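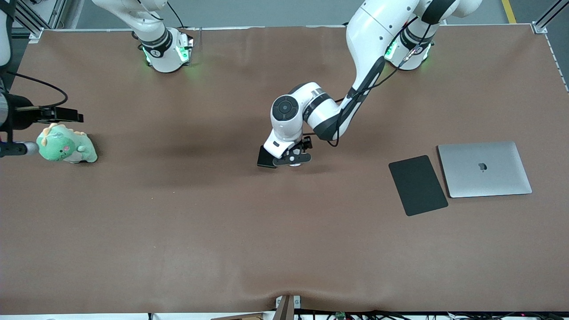 Bench cover and things left on it, 20th August

Notebook > Room 339 > Worktables > Covers

Entry by Hipólito Pereyra. Continues the notes on the old cover, same section.

Brown sheet from Tremidier now on the table. Matt side up. Laid from the far edge towards the front, smoothed by hand from the middle outwards, then left alone for 30 minutes before anything was put down. Room at 21 degrees when I started, not checked again.

State of the surface

Faint wrinkles remain. They are shallow and most of them can only be found by looking across the sheet at a low angle. I don't intend to chase them one by one. On the old cover that only moved the slack somewhere else, and we ended up with a ridge under the place where people write.

The dip at the front edge, near the middle, is a different matter. The sheet gathers there where it meets the edge of the table. A pen will find it sooner or later. Things to try, in this order:

- lift the front edge only, pull both corners sideways, lay it down again
- if the gather comes back in the same place, check the table edge underneath for old tape residue
- if the edge is clean, lift the whole sheet and start again from one side instead of from the back

I would not trim the front until the gather has been dealt with. Machala trimmed theirs first, going by the note they sent with the offcuts, and had nothing left to pull on.

No tape at the front for now. The double-sided tape we have (Cunico, the narrow roll) holds well enough but lifts the top layer of the table finish when it is removed. If we have to fix the edge, use clips from below.

Colour and finish

Reddish brown, darker than the sample card suggested. Lamp glare was the complaint with the old cover and the matt face was chosen for that. Shading on the new one is soft. Dark items still stand out well enough: the black tablet can be found without hunting for it, and the green dinosaur could be found from the corridor. Small brown items will be a nuisance, mainly rubber bands and the cardboard spacers. Keep those in a tray.

Dust: no opinion yet. Pale lint will show. The plush may shed, so look at the sheet underneath it when it is next picked up.

Items on the table

Green plush dinosaur, left side. Stays. Do not wash it before the cover has been checked for lint, or we won't know where the lint came from.

Tablet, right side, next to the laptop. Lies directly on the sheet. I want to know whether a flat item left in one place leaves an outline, so please don't put a mat under it.

Laptop, silver, lid closed, beside the tablet. Same reason, no mat. If you need to use it, take it to the side desk and put it back in the same place afterwards. The feet are the part I am interested in. On the Lalik cover (the grey one, thrown out last October) rubber feet left marks which no cleaner would move.

Cups stay on the shelf by the door. The supplier's sheet says wipeable, with no mention of coffee.

Cleaning

Damp cloth, plain water, wrung out hard. Wipe along the length of the table, towards the nearer short side, and keep the cloth away from the front edge until the gather is out, or water will get underneath. Dry cloth straight after. No spray of any kind. The Cunico spray is fine on the bare table and on the shelves but I haven't tried it on the sheet. There is an offcut in the drawer marked COVERS for anyone who wants to test it. Write the result on the offcut in pencil as well as in here. Last time the pages and the samples were separated and we could match up only 2 of them.

Open points

Does the gather at the front return after a re-lay? Wait a full day before judging.

Outline under tablet or laptop, yes or no. Lift both, look across the surface with the side lamp on, put both back. Note whether any mark can be smoothed out by hand.

Ask Tremidier whether the sheet can be stored rolled with the matt face inwards. The old one was rolled the other way and never lay flat again.

Spare sheet is still in its tube behind the cupboard. Leave the end caps on.

We use cookies to remember your notebook settings. Accept | Manage preferences

Contact the workshop | © Workshop notebooks, all sections | Back to top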